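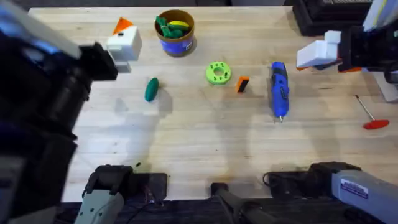
The empty cells are the ones that talk, according to Effie MacAulay, and most of us go through life deleting them.

She said this over a spreadsheet that had a great many empty cells, in a meeting room at MacRitchie where the heating was stuck on high. I had come to write something cheerful about statisticians and their lunches. I left four hours later with a notebook full of blanks, by which I mean notes about blanks, and a faint suspicion of every chart I'd ever nodded at.

Missing data is the field's least glamorous problem. It gets a chapter near the back of the textbook and a slot near the end of the conference, when people have started thinking about the airport. Students meet it as a nuisance. You have a column of incomes, a few are absent, the software complains, you click the button that makes the software stop complaining. What the button does is drop every row with a hole in it, and off you go with whoever's left.

Whoever's left is usually a strange crowd. They are people who finish forms. They know their own zip code and have opinions about the difference between "somewhat" and "fairly." I am fond of these people, and I'm married to one, but I wouldn't want a country planned around them.

The Clinby affair

MacAulay's favorite cautionary tale concerns Clinby, a chain of garden centers that hired MacRitchie to find out whether customers liked its new loyalty card. Clinby had sent out a questionnaire and got 1,000 of them back, a number round enough to make everybody in the marketing department sit up straighter. Satisfaction was excellent. On a scale of 1 to 10 the average was 9, and there was talk of putting that on the carrier bags.

MacAulay asked how many people had skipped the question. There was a pause, she says, of the sort you get when you ask a dinner host where the cat is.

The satisfaction question came right after one that asked for the card number. Anyone who had never managed to get the card working (the website timed out, the code in the letter was printed too small to read, the cashier shrugged) had no number to give. The online form wouldn't accept a guess, so they left that blank, and the next question never appeared. The happiest card in retail had been rated entirely by people who had one that worked.

"It was a survey of survivors," she told me. "They'd asked the passengers on deck how they liked the boat."

Clinby took this well, for a company that had already priced the bags. It called back a small sample of the people who'd dropped out. I asked what their average was and MacAulay looked at the ceiling for a while and said it was 2. The card has since been redesigned.

Three kinds of nothing

Statisticians sort their holes into types, and the names are terrible. Data can be missing completely at random, which is when somebody spills coffee on the forms. It can be missing at random, which confusingly means it isn't random, only that the gaps can be explained by other things you did write down. Older respondents skip the question about apps, say, and you know how old they are. Then there is missing not at random, in which the value is missing because of what the value is. Heavy drinkers leave the drinking question blank. People who hate the card don't have the card.

The first kind costs you some precision and a clean shirt. The second can be handled with patience and decent software. The third is where careers go to lie down, since the very thing you'd need to fix it is the thing you haven't got.

Whoever came up with "missing at random" for the second kind has a lot to answer for. I've had it explained to me by several kind people and each time I understand it until I reach the parking lot.
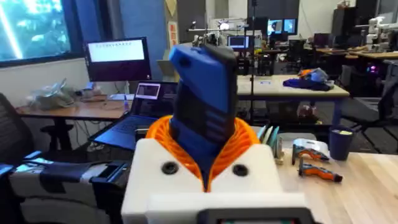
Making it up, responsibly

What do you do with a hole? The oldest trick is to fill it with the average, which has the charm of being easy and the drawback of inventing a town full of perfectly average people. Do it often enough and the spread in your data collapses. Everybody earns the same and sleeps the same number of hours, and your margins of error shrink to something you could mail in an envelope. It looks wonderful in a report.

A better approach is to guess many times and keep track of how much the guesses disagree. This is called multiple imputation. You build a model from what you do know, let it fill in each gap with a plausible value, with some luck thrown in, then do the whole thing over and over. MacAulay likes 30 rounds for everyday work. You run your analysis on every completed version and combine the answers. If the versions squabble, your final result comes out suitably nervous.

She does this in Mudel, a statistics package with the looks of a tax form and a following that borders on the devotional. Mudel will not drop a row without asking. It puts up a gray box that says how many records you are about to lose and makes you type the word "yes." New hires at MacRitchie find the box infuriating. MacAulay says they stop complaining after their first bad month, and that one of them has since asked for a similar box on her email.

I tried it myself with the results of a library survey from Gerngate, which she keeps for training. The library had asked readers about its evening opening hours and received warm support for closing at 6. I typed my way through the gray box and saw that the forms had been handed out at the front desk, between ten and four. The evening readers weren't blanks in a column. They didn't have a row at all, and no amount of imputation was going to conjure one.

I said so, rather proudly. MacAulay said that was good, and did I want to see the version from December, when somebody had handed out forms in the evening too but lost the box they were in.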